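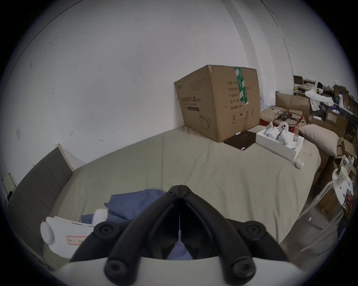

According to Nwosu, a board game submission should be no longer than two pages in the first instance, and the full rulebook should be sent only when a publisher asks for it. My own rulebook for Prerkmont has 20 pages. May I enclose it with my first letter to Takel?

Plunditthorpe Games Circle
Please do not enclose it. Most publishers receive more submissions than they can read closely. A summary should state the number of players, the playing time, the age range and the main decision a player makes on each turn. Our members submitted designs in February on this basis, and replies were prompt. 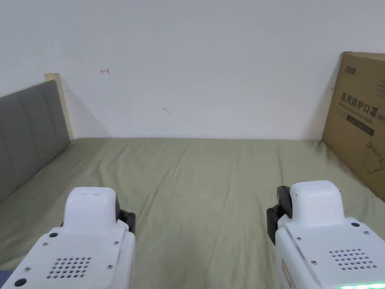

The summary should also list the components. A game with 92 cards and a folding board costs far less to produce than one with 311 moulded pieces, and the publisher will wish to know this early. Keep a dated copy of everything sent.

Meeplewright
I sent the full rules once and received a polite refusal. I cannot say whether the length was the cause. Check the guidelines on the publisher's own page.

Contact the moderators | © Tabletop Design Help, June 2024 | Back to top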